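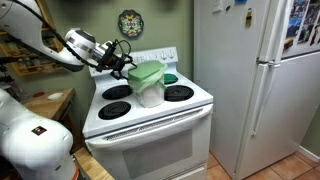 **Practice Kitchens - Platden House, Hindstead**

The Practice Kitchens are the part of Platden House where people learn, or relearn, to run a kitchen of their own. We are on the ground floor of the Hindstead building, through the double doors past reception.

**What we teach**

Most of our learners are moving into a first flat, or going home after a long stay in hospital or care. They already get plenty of advice about recipes. Our sessions deal with the jobs either side of the cooking: putting food away, clearing the worktops, wiping down, knowing what is in the cupboard and what needs eating first.

A good part of the first session is spent on containers. Learners match lids to boxes, label leftovers with the day, and find a regular place for everything. The hob comes up early too. It is the handiest flat surface in a small kitchen, so things get put down on it - shopping, post, a tub with a bag still round it - and stay there. We teach people to clear it before touching a knob and to check which knob works which ring.

**The rooms**

There are 3 kitchens, all small on purpose. Large teaching kitchens are pleasant to work in, but very few of our learners go home to one. The cooker in the smallest room is a white freestanding electric one with coil rings. Coils stay hot after they are switched off and the drip pans underneath need cleaning, and both are covered in the course.

The other two rooms have a ceramic hob and a gas hob. Learners can ask to work on the type they have at home, and we try to keep them in the same room throughout. The cupboards are stocked as a normal household would stock them, with odd sizes and a few things that don't stack.

**How we started**

The first kitchen opened in the old Bindholm annexe, in what had been a staff tea room. We moved to Hindstead when the annexe lease ended and brought the cupboard doors with us. The Mulcahy Fund paid for the wiring and the lower worktop in the second room. Since then more than 2,000 people have taken a course here, and last year we ran 600 sessions.

**Courses and booking**

Courses run for six weeks, one morning or one afternoon a week, with no more than four learners in a room. There is also a single-session refresher for people who have been before. You can refer yourself, or a support worker, family member or housing officer can do it for you. A full course costs £100 and is free to anyone on a means-tested benefit.

Please wear flat, closed shoes and tie back long hair. Aprons and oven gloves are provided. Bring your own containers to the second session if you have any, with whatever lids you can find.

The next set of courses begins in March. Booking forms are at reception and can be returned there or by post. If you would like to see the rooms first, ask at the desk and a member of the team will show you round between sessions.

Page last updated October 26, 2024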